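Pirkico bench recordings - README

Maintained by Kelechi Amadi. Gripper hardware by Sebastian Pîrvu. Recorded at the shared workshop on Altmont, on the bench by the wall.

What you are getting

A small set of wrist-camera recordings from a home-built arm picking up and handing over small round things on a wooden table. There are 60 episodes. I have seen people call sets this size a "benchmark". Please don't do that with ours. It was recorded over one August by two people who were also trying to fix the arm, and the recordings show it.

If you want to know whether your policy is any good, go and record your own table. If you want something messy to test a data loader or a blur filter on, you may get some use out of this.

Layout

episodes/ - one folder per episode, video plus joint log
calib/ - camera calibration, redone once after the mount slipped
notes.txt - Sebastian's notes, unedited
splits.json - train and test lists, see the warning further down

Joint values are in degrees. Gripper opening runs from 0 (closed) to 1,000 (fully open). Those are servo units, and they do not map to millimeters in any way I would trust.

Task A: reach and grasp

The arm comes in over the table with the fingers open and goes for a small container with a white lid. Other things are left standing at the back of the table. We kept them there on purpose, having read too many papers where the table has been cleared and the results are then described as "real world". 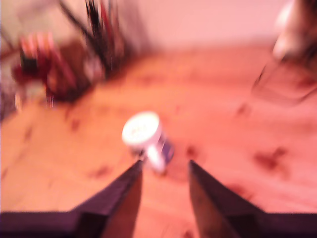
Task B: handover

A person and the gripper work over the same table, with one object passing between them. The joint log has a column called contact. It is worked out from servo current and it is wrong often enough that I would drop it. Sebastian disagrees, and his argument for keeping it is in notes.txt.

The timestamps on Task B were fixed by hand on a Saturday after we found the video running behind the joint log. I believe the fix. I would still check it before building anything on top of it.
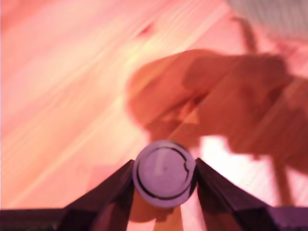

Task B, wrist camera. Round end held between the fingertips, hand behind it.

Known problems

1. Motion blur. The exposure is too long for the speed we ran at. We tried the sharpening script from the Onyeka toolkit and it mostly gave us sharper-looking noise, so the files here are untouched.

2. Color. Everything leans pink and orange. White balance was locked at a bad value before the first episode and we left it alone so that at least the set would be consistent. Any model that learns color from this will learn ours.

3. Finger geometry. The CAD file in the Busine folder is version 5. The printed fingers were filed down afterward and nobody measured them. Treat the drawing as a suggestion.

4. Splits. The test list has 6 episodes, all from the same table as training. A good score on it means very little, ours included.

5. Success labels. Each episode was marked by whoever was running the arm, who also wanted to go home. Spot-check them.

What we do not claim

We do not claim the arm generalizes to other objects, other tables or other light. We have not tested any of that. A friend's demo reel cut from this set looks very smooth - it was cut to look that way.

License and contact

Use it for whatever you like and keep this file with it. Bug reports are welcome if they include the episode number. Requests for a bigger version will be read, but the arm is in pieces again and Sebastian has the wrist joint at his place.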